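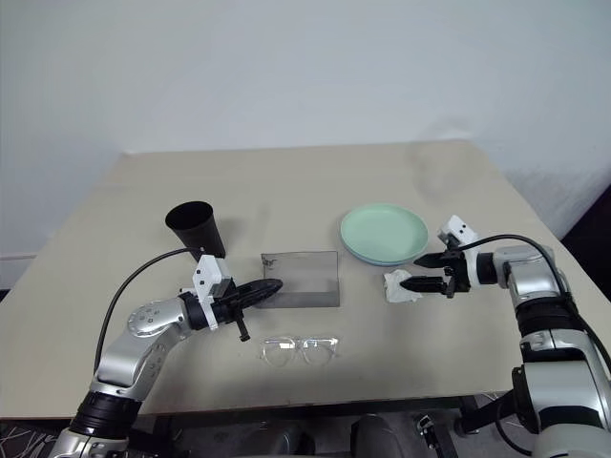 Pacita Lacson objected after the first session that a table is cleared when it looks cleared, and that sorting by material wastes a trip to the sink. Her point stands for a single diner. It fails once dishes, personal items and trash share one surface, as in Unit 4.

Unit 4. Clearing a mixed tabletop

4.1 Classes of item
Class A, washable: the black cup and the two round plates, mint green over light blue.
Class B, personal: the clear-framed eyeglasses.
Class C, discard: the crumpled white tissue.
Class D, undetermined: the translucent gray sheet. A film goes to Class C, a tray to Class A. Do not assign it by sight – lift one corner and test the stiffness.

4.2 Order of work
Class B leaves first. Eyeglasses are lifted by the frame, never by a lens, and go into a case or onto a shelf.
Class C follows. Tissue beside a plate is removed before the plate is moved.
Class A is last. Stacked plates travel as one stack if the rims sit level. Check a cup for liquid before tilting it further.

4.3 Wiping
Wipe from the rear edge toward the front in overlapping passes. Marks on the wall are a separate task (Unit 6).

4.4 Timing
The Bitondale log lists 834 clearings, with a median of around 50 seconds. Misplaced eyeglasses account for 20 of the repeat visits. Eun-ji Yoon's revised sheet replaces the one handed out in February; old copies still show Class C last.

Reading for Unit 5: Evangelista, section on drying racks.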